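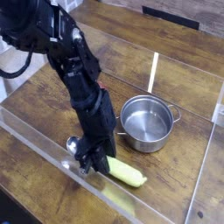

Setting Up a Pretend Soup Table

My granddaughter could play soup for a whole afternoon if we let her, and I have come to love getting the table ready almost as much as she loves the cooking (almost!). You need very little for it, and most of it is probably in your kitchen already.

Start with the pot. I like a real stainless steel one, small and light, with a loop handle on each side so little hands can get a good grip. Ours came from the camping shelf at Gronow one December and has been making pretend soup ever since. Stand it on the table first, empty, and leave plenty of elbow room in front.
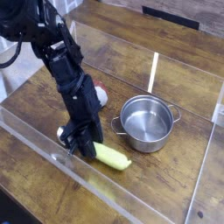 Corn in front, pot behind it.

Next come the vegetables. Two or three are enough to begin with, and you can always bring out more once the first batch has been "eaten." Choose pieces that are too big to swallow, and wipe them over with a damp cloth before you start.
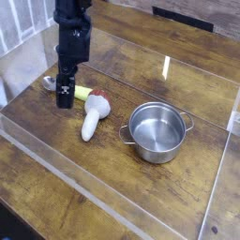 The mushroom on its side, with the spoon nearby.

Now lay out a metal spoon, a real one if you don't mind the clatter, and I don't. Set it close to the vegetables so your cook can find everything in one place.

Then ask what kind of soup it is going to be, and wait for the answer, even if it takes a while. 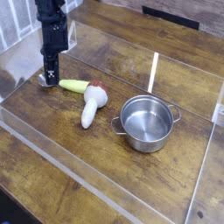

Let her put things in the pot in whatever order she likes, stir as long as she wants, and serve you a bowl. You will be asked for seconds, so pace yourself. When the soup is finished, the vegetables go back in the pot and the pot goes back on the low shelf, ready for next time.

Glenys Brunton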